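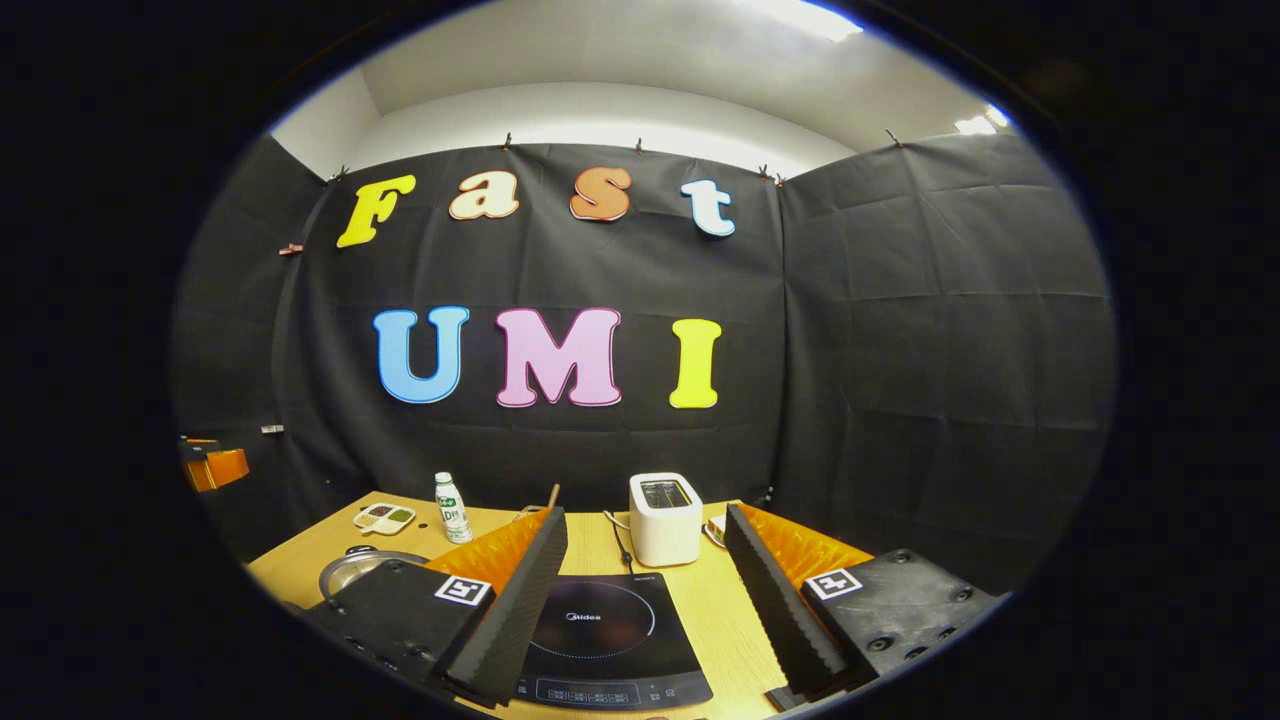 Simone Vieira to leave "Skalodari" after fourth season

Etholm, April 2023 – The actress Simone Vieira will leave the television drama "Skalodari" when its fourth season ends in June. The production company Satero confirmed the news in a short statement, and a few hours later Vieira wrote to her fans on her own page.

"I have played this woman for 74 episodes and I know her better than I know some of my cousins," she wrote. "It was my decision, and I took it slowly. Please do not be angry with the writers. They gave me a very good ending."

Vieira has played the harbor doctor Batista since the first episode. The part was at first a small one. In the original plan the doctor was to appear in three episodes and then move away from the island, but the viewers liked her dry way of talking to patients, and the writers kept her. By the second season she had the main story.

Rumors about her departure began in the winter, when she missed the reading of two scripts. Satero said at that time that she had a cold. A fan page then published a list of actors who were booked at the studio for the summer, and her name was not on it. The company refused to comment on the list, which of course made people talk even more.

Now the question is how the doctor will go. Satero says only that the last episode is longer than usual and that it was filmed in Etholm, on the old ferry pier and in the streets behind it. People who live near the pier have told the local paper that they saw a night scene with rain machines and an ambulance. One shop owner said that her window was lit until four in the morning, and that the crew brought her flowers the next day as an apology.

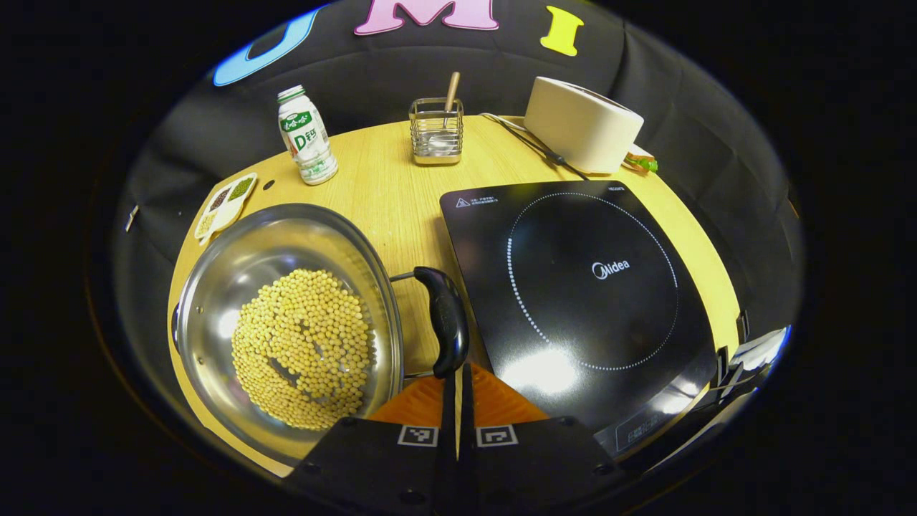 Will the character be given to another actress?
Satero says that the part will not be played by anyone else, and that the doctor's story closes with the last episode of the fourth season.

The fifth season is already ordered and the other members of the main cast have signed for it. A new character, a young lawyer who comes to the island to sell a house, will arrive in the first episode. The name of the actor has not been announced. Filming begins after the summer break, and the company is looking for local people to appear in the market scenes. For the last such call, 2373 persons sent their photograph, and 187 of them were invited.

For Vieira the next work is on the stage. She will play in a comedy for two actors at the small theater in Etholm where she started, a house with 311 seats. She has said before that she misses a live audience. In a radio interview last year she told how she once forgot a whole page of text in that theater and how a man in the front row, who had seen the play twice, whispered the line to her. "On television you only do it again," she said. "There you must look at the man and thank him."

The tickets are not on sale yet. The theater wrote that it has received many calls since the announcement and asks people to wait for the program, which will be printed before the summer. There will be no reservations by telephone.

Her colleagues have reacted warmly. The actor who plays the doctor's brother posted an old photograph from the first week of filming – both of them in yellow raincoats, very wet – and wrote only "Safe trip, sister." The head writer thanked her for "every argument about every comma" and said that the farewell scene was written in one night and then changed for five weeks.

Not all fans are so calm. Under Vieira's message there are several thousand comments, and many of them ask her to change her mind. Some viewers say that they will stop watching. Others are more worried about the doctor's dog, which has been in the series since the second season and has its own fan page. Satero has answered this one directly: the dog will stay on the island, in the house of the brother, and will be seen in the fifth season.

It is not excluded that Vieira herself comes back for a single episode. She did not promise it, but she did not close the door either. "The island is small and the boat goes every day," she wrote at the end of her message. "Let me first sleep for a month, and learn my comedy, and then we can talk."

The remaining episodes of the fourth season will be shown every week at the usual hour. After the last one, there will be a half-hour program with the cast, recorded in the studio, in which Vieira answers letters from the viewers. Letters can be sent to Satero until the end of the month. The company asks writers to give their first name and town, and to keep the letter to one page.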